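Search this site Search Go
Jobs and Calls
Posted in February by the Ekano workroom desk

Wanted: people who can put a thing in a bag

Ekano is looking for participants for a short run of packing sessions at our Lendorar workroom. You will sit at a wooden table and be handed household objects, most of them plastic, several of them shaped by someone who had clearly never met a bag. You will also be handed bags. The rest is up to you.

No experience is required. If you have ever carried groceries home and arrived with most of them, we would like to hear from you.
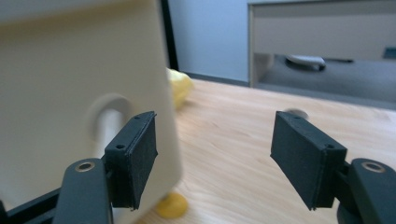 Skustis, on our message board, wanted to know whether it counts as cheating to pull the bag down over the object instead of lowering the object in. It doesn't. We have colleagues who feel strongly about this and we have asked them to feel it in the hallway.

Sessions last 2 hours, with a break for coffee of average quality. You may come to as many as 5. Pay is $100 per session, handed over at the end, and you keep it even if your bag rips. Handles and rods will snag. Thin plastic will cling to your sleeve and refuse to open at the end you want. We consider all of this to be the work. 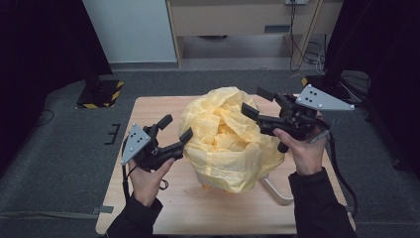

Tidy people are welcome, and so are people who stuff. We ask only that you don't fold the bags into little triangles afterward, however much it calms you, as they have to be shaken out again for the next person.

You should be over 18, able to sit for an hour at a stretch, and free in the late afternoon. Long fingernails are fine. Strong opinions about drawstrings are tolerated.

To apply, write to the Ekano desk, Buschmann Building, Room 543, and tell us in a few lines about the most awkward thing you have ever had to wrap. Spouses' golf clubs have been mentioned enough.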